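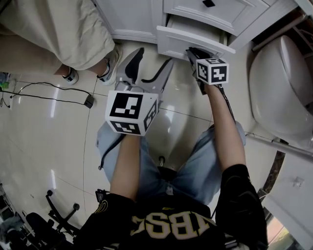

Bathroom cabinet drawer storage, need ideas pls. Moved into a place in Dakgate in September and the only storage in the bathroom is one white cabinet, paneled doors, drawers with little square black knobs. It's right next to the toilet and when the lower drawer is pulled out it comes forward over the tile. So what goes in there?? Right now everything lives in a bag. Also the bottom drawer sags a bit when open – normal or do I need to fix something first? Don't want to spend much.
Asked by Parvathi Pai
3 answers

Answer 1 (4 votes)
Spare toilet paper in the lower one, done. You want it in reach when you're sitting down. Upper drawer for the daily stuff, toothpaste, floss, razors. Keep the top clear except soap or you'll be wiping round bottles forever.
For the sag – empty it, pull it all the way open and look at the runners with a flashlight. Usually a loose screw at the back. Tighten, dont overtighten, the wood strips easy. If the screw just spins put a toothpick and some glue in the hole, wait overnite. 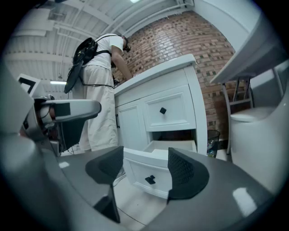
Lower drawer open and empty, upper one shut.

Answer 2 (1 vote)
Gunent does drawer trays, I got 5 for the same kind of cabinet. Measure the INSIDE not the front, I messed that up and had to send two back. Cudholm ones are cheaper but they slide around. Put liner under.

Answer 3
Had a sagging one too, ended up replacing the runners. Ordered from Siu, part 1489 I think, check yours first. They say it holds some 100 lbs, no idea, mine has towels in it. Keep meds out of there btw, too steamy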